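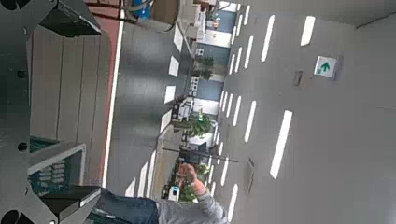 Posted by Leena Honkanen on January 31, 2018
Filed under: Workshop, Valtix, Join in

Come and build a robot arm with us

We're looking for people to help us finish Valtix, the robot arm we've been putting together at the Drakholm shared workshop since last spring. It moves, it grips, it sees (a bit), and it has reached the stage where two people and a lot of coffee aren't enough any more. If you can spare an evening a week from February until the summer, please read on, and if you can't but know somebody who'd love this, pass it along!

I should say straight away that you don't need to have built a robot before. Eero hadn't, and he now knows more about wrist joints than I thought there was to know.

What we're making

Valtix is a pick-up-and-hand-over arm. The job we've set it is a simple one: find a small object, take hold of it without crushing or flinging it, and pass it to a person who has a hand out ready. All of us do this dozens of times a day without a thought and it's a wonderfully hard thing to get a machine to do well. The gripper is on its third version. It's built up from flat metal plates with round holes, so when we want to move a bracket or try a different angle we can unbolt it and have another go the same evening, where versions one and two had to go back to the drill press every time. There's a small camera up at the gripper end, looking out past the plates, and most of the code so far is about making sense of what that camera gives us.

We're aiming for a lift of 500 grams. At present we trust it with a good deal less than that.

The whole thing has cost 4000 euros up to now, split between the two of us and the workshop's project pot, and a painful slice of that went on a motor controller that we wired the wrong way round in its first week. You won't be asked to put in any money. If you want to bring a part you're fond of, do, but put your name on it.

Who we'd like to hear from

Somebody who likes making things out of metal. The plates are cut and the holes are in, but the finger pads are still a lash-up and the cable runs down the arm are a disgrace (mine, I did them). A person who enjoys neat brackets and proper strain relief would be welcomed like royalty.

Somebody who writes code, in whatever language, and doesn't mind reading ours. The vision side is in Python and the motor side is in C. The bit in the middle, where one talks to the other, is where things go quiet for half a second and then happen all at once. Eero has a theory about it. I have a different theory. A third one would be very useful.

Somebody patient who'll run tests and write down what went on. I mean this as a proper role, with its own line in the project log and a say in what we do next. The arm gets better when somebody has noted which grasp slipped, at which angle and with which object, and it stands still when we've all been having too much fun to write anything down.

And then hands. We need people who'll stand there, hold a hand up and let the arm come towards them, so that we learn how a handover feels when you aren't the one who wrote it. You could come for a single session of 45 minutes and be a great help. People who are a bit wary of machines are every bit as useful to us as people who adore them, and tall, short, left-handed, slow, quick, all of it helps.

In all there's room for six regulars, plus as many visitors as we can fit into the testing evenings.

Indoors, outdoors and the bit in between

For the first months Valtix only ever looked at our bench, under the same lamp, with the same white wall behind. It was marvellous at that bench. Then we started trying it with a long view instead, and we found out how much of its cleverness had been the lamp. Ceiling lights show up a second time as bright patches on a smooth floor, and the software is very taken with bright patches. Potted plants are trouble too, as the leaves have such busy outlines. Slats, grids, anything with a repeating pattern: it will happily pick out an edge ten times over and then choose the wrong one.

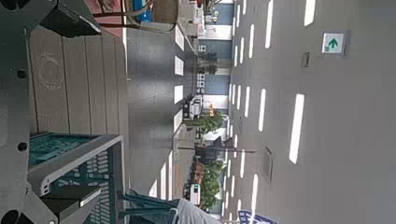
So a big part of the spring is going to be working through places like that until the arm can keep its attention on the one thing it's been asked to fetch. We have a list of everyday objects to try, and a second list of surfaces to put them on. Eero wants plastic crates with holes in the sides moved to the top of it. I've been putting off crates, but he's right, they're everywhere, and the arm needs to learn that a slot isn't something you can pick up.

We also haven't settled on how to teach it which way is up. The camera sits sideways in its mount, and turning everything round in software works well until the wrist rotates, at which point the poor thing believes the ceiling is a wall. There's a half-built fix called Mideck (the name was a typing slip that stuck) which reads the angle from the wrist joint and feeds it into the vision code. It works on the bench. Finishing Mideck would be a lovely first project for somebody who wants a piece of their own to get on with.

What an evening is like

We start with a look at the log and whatever broke last time. After that people split up and get on with their own piece, and there's normally somebody soldering, somebody typing and somebody under the table looking for an M3 nut. The last part of the evening is for running the arm with everyone watching, which is the part I look forward to all week. We stop when the building closes, and one of us always switches off at the wall.

There's a kettle. There's a biscuit tin, which is mostly kept full by the bicycle people next door at Lahtinen, who come in to watch and tell us we should have used bicycle chain. (We did try bicycle chain. Ask Eero.)

A few things you should know

Anyone who works near the arm gets a short safety talk first, with the stop button in their hand, and you press it for real a few times so you know what it feels like. Long hair tied back and no dangling scarves, please. Under-sixteens are very welcome along with an adult.

We speak Finnish, Swedish and English on project evenings, often in the same sentence, and the log is kept in English so that everybody can add to it.

Nobody gets paid, us included. The drawings and the code are shared with everyone who takes part, and if you want to go off and build your own arm with them, we'd be delighted and would like to see it.

The ground-floor door is step-free and so is the workshop. The benches are fixed at standing height, but there's a lower table that we can clear for anybody who'd sooner sit, and the laptops move wherever you like.

How to join

Write to us through the contact form on the Drakholm workshop page and put Valtix in the subject line. Tell us what you'd like to do, which evenings suit you, and one thing you've made or mended, however small. It can be a shelf. It can be a zip. I'm asking mainly out of curiosity, and there's no wrong answer.

If you only want to be a pair of hands at a testing session, write "hands" and your free evenings, and that's plenty.

Eero Laaksonen answers anything about the code and the electronics. I look after the mechanical side and the calendar, so questions about dates and getting in should come to me. We'll write back to everybody, and the first open evening will be in February, as soon as we know who's coming and can pick a night that suits most of you. Bring indoor shoes, the floor is cold!

Leena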